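I bought my first turntable in Drerdale from Latrice Montoya, who ran a repair bench behind the Abernathy music store and talked me out of the fancy one. Best 100 bucks I ever spent! It came with a Catley phono preamp (a gray brick with one knob) and I still use it every Sunday morning.

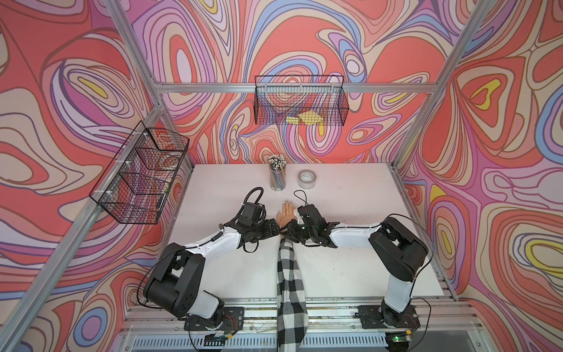 The trouble is the hum. It sits right down at the bottom, and on quiet records it drives me nuts. I swapped cables, I moved the power strip, I even dragged the whole rack across the living room. Then I called Latrice, and she asked if I'd hooked up the little ground wire. Well, no. I'd taped it to the back of the shelf years ago and forgotten it – ten seconds with a screwdriver and I was playing side two in peace.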